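Talpur Relative Clauses: README

Contents
Summary
What is in the set
What counts as a relative clause
File layout
Labels
How the labeling was done
Known problems
Questions and replies
Use and credit

Summary

Talpur is a set of English sentences marked up for relative clauses. It was put together for teachers who write grammar exercises and for people who build tools that check student writing. The sentences are short and use everyday words. Each one has been read and labeled by hand.

This README covers the second release. If you have files from the first release, throw them out. The label names changed and the two do not mix.

What is in the set

The sentences come from 16 graded readers in the Clurnance series, with permission from the publisher, and from practice sheets written by Yareli Camacho for her evening classes. The readers are mostly stories and simple nonfiction. The practice sheets are plainer and a bit repetitive, and you can leave them out by filtering on the source column.

Sentences without any relative clause are included too. A checker that has only seen relative clauses will find them everywhere.

Questions are in the set. Headings, song lyrics and lines of dialogue that break off partway are not.

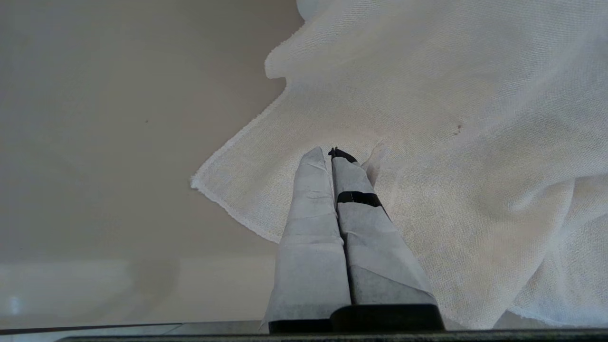 Gripper, two fingers side by side.

What counts as a relative clause

A relative clause gives more information about a noun and usually comes right after it. Most begin with who, whom, whose, which or that.

The woman who fixed my bike lives upstairs.
I lost the key that you gave me.

Clauses with where, when and why are included when they follow a noun.

This is the street where I grew up.

They are left out when there is no noun for them to describe. In "I know where she went," the clause is the object of know, and we label it none.

Clauses with no opening word are included. Students find these hard to spot, and so do many checkers.

The soup you made was too salty.

Participle phrases such as "the man standing by the door" are left out. Some grammar books call these reduced relative clauses. We went back and forth on it and decided to keep to clauses with a full verb.

Watch out for that after nouns like fact, idea and news. In "the news that he had quit," the clause says what the news was, and that has no job inside the clause. We label it content. In "the news that he brought," that stands for the news and is the object of brought. We label it as a relative clause.

File layout

There is one tab-separated text file for each source. All files use UTF-8. The first line holds the column names.

id: the sentence number, unique across the whole set
source: the short name of the reader or practice sheet
text: the sentence
start: the position of the first word of the clause, counting from zero
end: the position of the last word of the clause
head: the position of the noun being described
label: see the next section
note: free text, often blank

A sentence with more than one relative clause appears on more than one line, with the same id each time. When one clause sits inside another, both are listed and the outer one comes first. If you are counting sentences, count ids and not lines.

Punctuation marks are counted as words for the position columns. A contraction is one word, so "who's" takes a single position.

Labels

There are five labels.

defining: the clause tells us which person or thing is meant.
My brother who lives in Ohio is a nurse. (I have more than one brother.)

nondefining: the clause adds something extra, and commas set it off.
My brother, who lives in Ohio, is a nurse.

comment: the clause begins with which and refers back to a whole statement.
She passed the test, which surprised us.
The head column holds -1 for these.

content: a that clause after a noun that is not a relative clause, as described above. The head column holds the noun anyway.

none: no relative clause in the sentence. The start, end and head columns hold -1.

The commas in the source text were taken at face value. If the writer left them out and the meaning was still clearly nondefining, we kept the defining label and put "comma?" in the note column. Search for that string if you want a list of doubtful cases for class discussion.

How the labeling was done

Amedeo Benedetti and Eglė Mägi each labeled every sentence in Serham without seeing the other's work. Where they disagreed, Aqeel Mohmand read the sentence in its full paragraph and made the final choice. There were 69 disagreements, nearly all of them over defining and nondefining clauses after plural nouns.

"The children who were tired went to bed" is easy to settle on paper, but in a story where all the children are tired it reads like a missing comma. These went to defining, with a note.

Final checks were finished in July. Only typing errors in the position columns have been fixed after that.
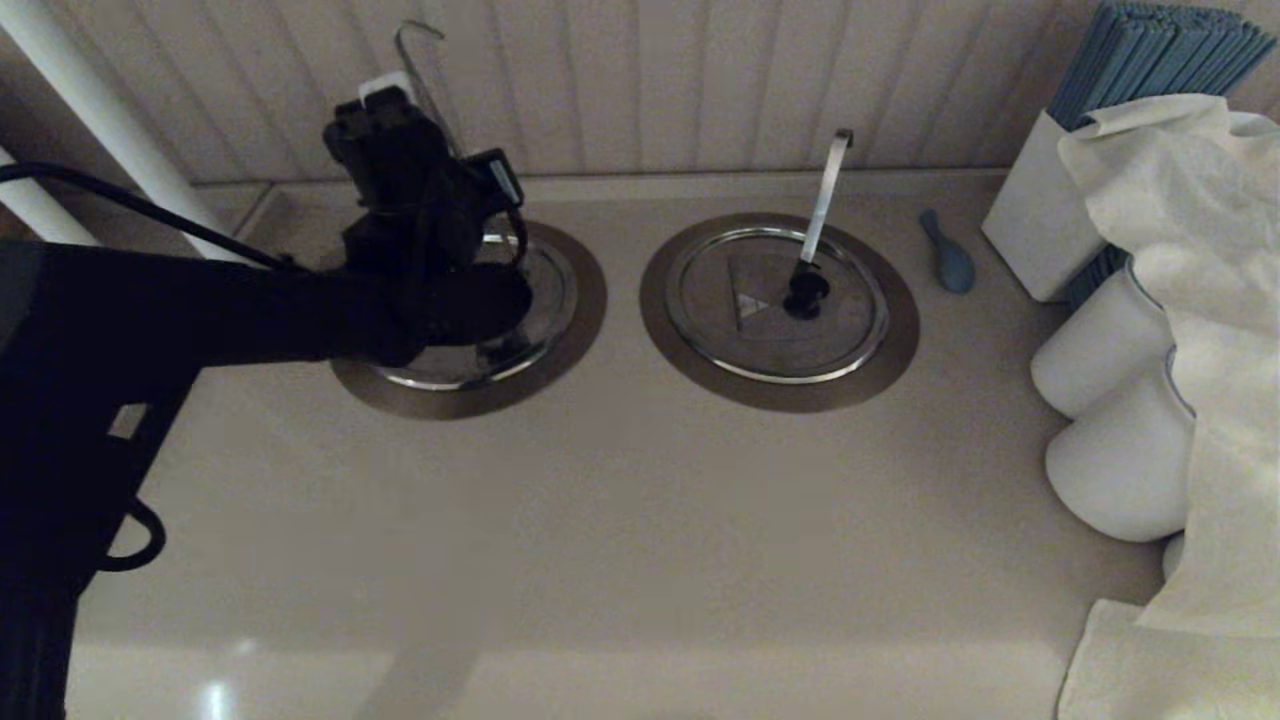
Rukhsana Qureshi asked why whom is so rare in the set, and whether it would be worth adding sentences to bring it up to the level of who. She teaches from an older coursebook that gives it a full unit, she said, and her students expect to be tested on it.

We have left it alone. The readers hardly use whom, and when they do it nearly always follows a preposition, as in "the man to whom she wrote." Adding made-up sentences would give a false idea of how often it turns up. Anyone who needs more practice material can write their own lines in the same format and give them a new source name.

Known problems

Whose is thin as well. Do not train or test on it alone.

The practice sheets lean heavily on "The man who..." and "The book that..." as openings. A model trained on them will pick this up.

Some 5 sentences in the nonfiction readers have a clause that could belong to either of two nouns, as in "the lid of the box that was broken." We picked the nearer noun and wrote "head?" in the note column.

Older versions of Grindavix read the -1 in the head column as the last word of the sentence. Update it before loading the files, or change -1 to a blank.

Use and credit

You may use the set for teaching and research, and you may print sentences from it on worksheets. Please do not post whole files from the Clurnance readers on an open site. Name the set as Talpur Relative Clauses, second release, and list the labelers.

Corrections are welcome. Send the id, the label you think is right, and a line or two on why.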